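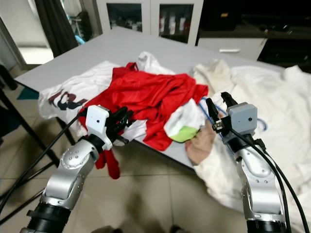
4. What people say about the leftovers

I'll admit that leftovers weren't in the plan at all. I set out to look at how people in Larkincombe write about price when they review a meal out, and I only started tagging the takeaway box because it kept turning up in the same sentence as the bill. By the time I was halfway through the pile I'd added a tag for it, gone back to the start (yes, all the way back) and begun again.

The material is the same as in the earlier sections: 1307 reviews posted on Drenavus by people who had eaten at one of the town's sit-down restaurants. I left out cafés and anything that was only a delivery. Of those reviews, 145 mention food going home with the diner, in any form: a box, a bag, a foil parcel, "the rest is in my fridge". I counted a review once however many boxes were in it, so the family who left Masedau with what sounds like an entire second dinner still only gets a single mark in the table.

The first thing that struck me was how cheerful these reviews are. I'd half expected the box to come with a grumble (too much, too rich, couldn't finish it), and there is a bit of that, mostly about puddings. But far more often the box is the punchline of the praise. People say the stew was lovely and then they say they had it again for lunch, and the second statement seems to do as much work as the first. One reviewer of the lamb shank at Mnguni spends a single short sentence on eating it at the table and then a whole happy paragraph on eating it the next day, cold, standing up, with pickle. I love that review and I've read it out to more people than I should have.

The second thing is the way the box gets used to talk about money without quite talking about money. Hardly any of these writers say a dish was cheap. What they say is that it "did two meals", or that they "got tomorrow out of it too". I started calling this stretching in my notes and the name has stuck. A main course that might look dear on the menu gets stretched over a second meal, and the writer, who has done the sum somewhere out of sight, reports only that they were pleased. It's a polite way of giving a price verdict. I do it myself! I did it in a message to my sister the same week I wrote this up, over a tray of baked rice.

Stretching isn't spread evenly over the menu. It clusters on things that sit in a sauce: curries, braises, bean dishes, anything with a bone in it. Fried food hardly ever gets it, and when chips do come home they come with an apology. Salads never do. Fish is the odd case, and I went back and forth over how to treat it, as several people mention taking fish home only to say that the cat had it. I've kept those in the total, on the grounds that the diner still bothered to say so, but I haven't counted them as stretching.

Figure 2. White garment held in black gripper fingers; red cloth hanging off the near side of a light grey table. 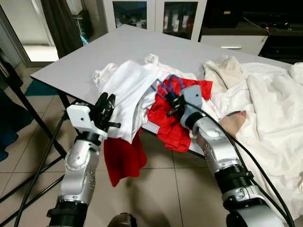
Gert Mokoena read a draft of this part and thought I'd made the box do too much. People mention it, Gert said, for the same reason they mention the parking, simply because it was part of the evening, and a reviewer who has run out of things to say about the gravy will reach for whatever happened next. Gert's other point was that a good waiter offers the box before anyone asks, and that what I was reading as a verdict on the price might be a verdict on the waiter.

I think the second point is a fair one and I've tried to take it on board. When I went back through with that in mind, I found plenty of reviews where the offer of a box is told as a small kindness. Masedau does well out of this. Its staff seem to pack the food themselves and put the sauce in a separate tub, and people are really quite moved by the tub. At Mnguni the diner is more often handed an empty container and left to get on with it, and yet the stretching language is just as warm there. So the waiter matters to how the story is told, but I don't believe the waiter explains why it gets told.

On the parking I'm less willing to budge. Parking turns up in reviews good and bad, and it reads the same in both. The box doesn't. In the sour reviews it's either missing altogether or it has turned into evidence for the prosecution: "they didn't even offer", "I wouldn't have wanted it". That looks to me like something people expect at the end of a decent meal, enough to notice when it isn't there.

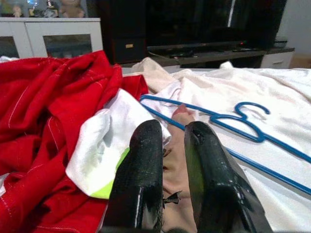
Page last changed: December

There are some things this section can't tell you. I don't know how many diners took food home and never wrote a word about it, and I'd guess it's most of them. I also don't know what happened to the food after it left the building, beyond what the writers chose to say, and someone who forgot a box at the back of the fridge is hardly going to log back in to confess. Chantelle Van der Merwe suggested asking diners directly, a week after their meal, and I'd very much like somebody to do that, ideally somebody with more time than me.

Length was another worry. Drenavus stops a review at 800 characters, and the box nearly always comes near the end, so I may well be missing people who had one in mind and ran out of room. A few reviews break off just as they're getting to the bill, which was maddening. I haven't tried to guess at what came next.

I tagged everything by myself, too. Chantelle went over a batch and we disagreed mainly about doggy bags meant for real dogs, which she wanted out and I wanted in. They're in, with a note beside them in the table, so anyone who sides with her can take them off the total.

Section 5 goes back to the bill, and to the odd business of people who name the price of every drink and leave out the price of the food.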